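Almont Building, quarterly walk-through, February
Floors one and two, plus the loading dock
Form 163, with comments. Comments are the only part people read, so the ticks are short.

1. Exit routes clear
Front stairs: OK
Back stairs: NOT OK
Comment: One rolled carpet, one artificial tree, one box marked "DO NOT MOVE - SAFETY." Moved it. Contents were last year's copies of this form.

2. Exit signs lit
First floor: OK
Second floor: OK, except the one by the copier, which says EX T. Tenants have got used to it. Please replace the panel before they get fond of it.

3. Fire doors close and latch
207: NOT OK
Comment: Propped open with a fire extinguisher. I have written this sentence in four reports now and would like to be excused from writing it again. The extinguisher went back on its hook while I was there. The closer on the door is also weak and needs about a quarter turn on the adjusting screw. If the room gets stuffy, the answer is item 11.

4. Extinguishers
Tags in date: OK for all but one. The Nellulholm unit in the dock hallway has a tag so faded that it may be in date or may be from the previous owner. Treated as a fail.
Pressure gauges in the green: OK
Mounting height: OK

5. Electrical panels
Three feet of clear space in front: NOT OK
Comment: The yellow floor tape is in good shape. So is the filing cabinet standing on it.
Panel directory legible: Partly. Breaker 6 is labeled "Ask." No record of whom.

6. Cords and power strips
No strip plugged into another strip: NOT OK, second floor kitchen. The chain ran from the wall to a strip to a second strip to the toaster. Unplugged, and left a note. The toaster gets its own wall outlet from now on.
Cords across walkways covered: OK
Space heaters: Two found, both with tip-over switches, both under desks next to paper recycling. Recycling relocated. Heaters can stay until the end of the month. 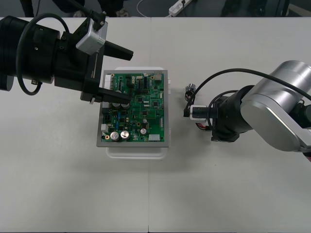 7. Ladders
Feet, rungs and spreaders sound: OK on the tall Nindance. The short one has a missing rubber foot and has been given a folded piece of cardboard instead. Tagged out. Do not untag it because you only need it for a minute.

8. First aid
Kits present: OK
Kits stocked: The second floor kit holds plenty of triangular bandages and no Band-Aids, as usual. Order the small ones.
Eyewash bottle: Expired. Replace both.

9. Loading dock
Edge paint visible: Worn at the left side, repaint when it warms up.
Dock plate, rated 3000 lb: OK. Rating is now readable after some work with a wire brush.
Lighting: One tube flickering, reported.

10. Elevator
Certificate posted: OK
Emergency phone: Tested at 10:15 a.m. Rang through to Lévesque on the second try. They were very polite and asked if I was stuck. The first try reached a fax machine, so someone should look into that.

11. Ventilation
Return grilles clear: NOT OK on the second floor. A bookcase is standing against one of them, which would explain the stuffiness, the propped door and most of item 3.

12. Floors and stairs
Treads and handrails: OK, one loose bracket at the lower landing, tightened.
Entry mats: The front mat curls at one corner. Flipped it. It now curls at the other corner. Needs replacing.

Follow-up
Items 3, 4, 5 and 8 before the end of the month. Item 11 as soon as two people can be found to lift a bookcase. Everything else by the next walk-through. Return the signed copy to the front office, not to the box on the back stairs.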